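# About the Ilaver Center for Surgical Skills

The Ilaver Center for Surgical Skills is a teaching facility for surgeons in training, operating room nurses, surgical technologists and physician assistants. The Center occupies two floors of the former Plunberg Building and is open to learners from hospitals and schools throughout the region. Its purpose is to provide regular, supervised practice in the handling of tissue, from the first incision to the final stitch.

The Center does not award degrees. Learners attend as part of a program at their own institution, or enroll individually in one of the short courses offered each term. Certificates of attendance are issued by the Center and may be submitted toward continuing education requirements where the licensing body allows it.

## Our History

The Center began as a single suturing bench in a classroom borrowed from the Tavares School of Nursing. Instruction at that time was limited to basic knot tying and the closing of straight wounds on foam blocks. As enrollment grew, the bench became a room, and the room became a department with its own budget, storage and teaching staff.

The move to the Plunberg Building allowed the Center to separate wet work from dry work for the first time. It also allowed the purchase of proper operating lights and the construction of a preparation room with deep sinks and floor drains. The Tavares School remains the Center's largest partner, and its second-year students continue to hold their wound care practicum in our teaching rooms every March.

## What We Teach

Instruction at the Center is organized around the wound itself. Every learner, whatever his or her level, begins with the structure of skin and the layers beneath it, and with the way each layer behaves when it is cut, pulled or pressed. Only then does the course proceed to instruments.

The foundation course covers the following subjects:

- planning and marking an incision
- depth and angle of the blade
- control of surface bleeding
- grasping tissue without crushing it
- simple interrupted, continuous and mattress stitches
- dressing the closed wound

Learners who complete the foundation course may continue to the intermediate course, in which curved and irregular wounds are introduced, together with closure in layers and the repair of wound edges that do not match in length. The advanced course deals with closure under restricted access and with instrument-assisted technique.

Particular attention is given in the advanced course to the loss of touch. A surgeon working by hand learns a great deal from the drag of the needle and the give of the skin. Where that information is absent, the operator must judge tension by eye, from the blanching of the surface, the gap between the edges and the bend of the needle. Our instructors devote several sessions to this subject alone.

## Practice Materials

The quality of practice depends in large part on the quality of the material being cut and closed. The Center maintains a stock of tissue pads in several grades, from plain single-layer sheets used for early stitching to finely textured pads with surface pores and creases that resemble skin. The latter are reserved for intermediate and advanced learners, who need to place a stitch in relation to the natural lines of the surface.

Exercises are conducted with and without blood. A clean, dry pad shows the learner exactly where the needle has entered and left. A bleeding field does not, and learners who have performed well on the dry pad often find that their spacing becomes uneven once the edges of the cut are obscured.

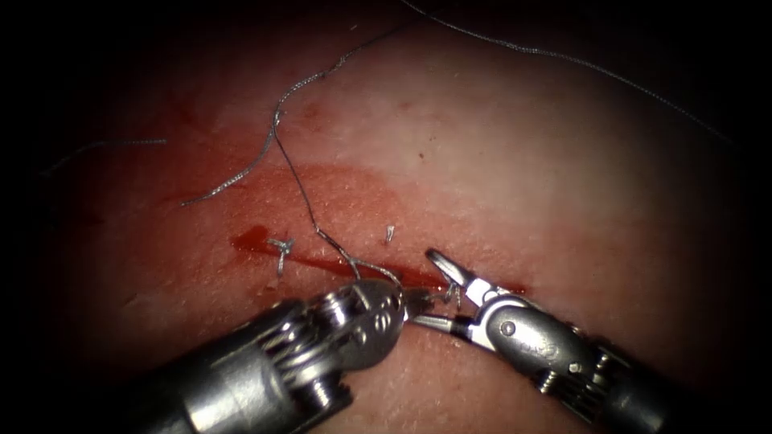
For this reason, the bleeding exercises are repeated at each level of instruction. Learners are asked to find both edges of the incision before the first stitch is attempted, to work from the clearer end toward the end where fluid has collected, and to keep the tips of their instruments in view at all times. Staining of the surrounding surface is to be expected and is not counted against the learner. Tearing of the wound edge is.

Used pads are reviewed with the instructor at the end of the session. The incision is opened and the depth of each stitch is inspected from the underside. Learners may keep their pads for private study or return them for disposal.

## Facilities

The teaching floor contains eight stations. Each has an adjustable light, a height-adjustable table, a tray for instruments and a shallow basin for fluid. Stations are assigned at the start of the course, and learners are expected to leave them as they were found.

The preparation room adjoins the teaching floor. Pads are cut and mounted here before each session, and colored fluid for the bleeding exercises is mixed in small batches. Food and drink are not permitted in either room.

Instruments are issued from a locked store on the lower floor. The store holds 57 complete hand sets, each consisting of scissors, toothed and smooth forceps, a needle holder and a blade handle. Sets are signed out at the beginning of the session and checked piece by piece on return. A learner who finds a worn jaw or a stiff hinge is asked to tag the instrument and report it at the desk, so that it may be withdrawn from use.

A reading room is provided for learners between sessions. It contains anatomical atlases, course handbooks and bound copies of the Center's own stitching charts, which may be copied freely for study.

## Teaching Staff

Instructors at the Center are drawn from general surgery, plastic surgery, emergency medicine and operating room nursing. All are required to hold a current license in their own profession and to complete the Center's teaching course before leading a session. New instructors assist at a full term of foundation classes before they are assigned a group.

Groups are kept small. One instructor is assigned to four learners in the foundation course, and to two learners in the advanced course. Observers are welcome by prior arrangement but may not handle sharp instruments.

## How Learners Are Assessed

Assessment is continuous. At the close of each session the instructor completes a short record covering preparation, handling of tissue, spacing and depth of stitches, and care of instruments. The learner receives a copy the same day.

A longer practical assessment takes place in the final week. The learner is given an incised pad, a written description of the case and a fixed period in which to close the wound. Two instructors mark the work independently. Where their marks differ widely, the pad is examined by a third. A learner who does not meet the required standard may repeat the assessment once without charge.

Speed is recorded but carries little weight in the foundation and intermediate courses. In our experience, learners who are hurried at an early stage acquire habits that are difficult to correct later, in particular the habit of gripping the wound edge too firmly.

## Partners and Support

The Center works closely with the Tavares School of Nursing and with Clinport, which supplies our tissue pads and advises on their storage. Clinport also supports a fund that meets the course fees of learners whose institutions are unable to pay them. Applications to the fund are accepted throughout the year and are decided by the teaching staff.

Acceptance of materials or funds from a partner does not affect the content of our courses. The curriculum is set by the Center and reviewed every two years.

## Safety and Conduct

Gloves and eye protection are worn at every station whenever blades or needles are in use. Used sharps are placed in the container at the station and are never carried across the floor. Any injury, however slight, must be reported to the instructor before the learner leaves the room.

Learners are expected to arrive on time, with hair tied back and sleeves above the elbow. Telephones are left in the lockers provided. Photography on the teaching floor requires the consent of the Center and of everyone present.

## Visiting and Enrollment

The Center is located at 57 Plunberg Avenue. The public entrance is on the east side of the building, and step-free access is available from the parking area at the rear. Prospective learners and program directors may arrange a visit through the enrollment office, which will also provide current course dates, fees and application forms.

Applications from institutions should state the number of learners, their level of training and any previous instruction in wound closure. Individual applicants should enclose proof of their current enrollment or license.

Page last reviewed: 29/04/2026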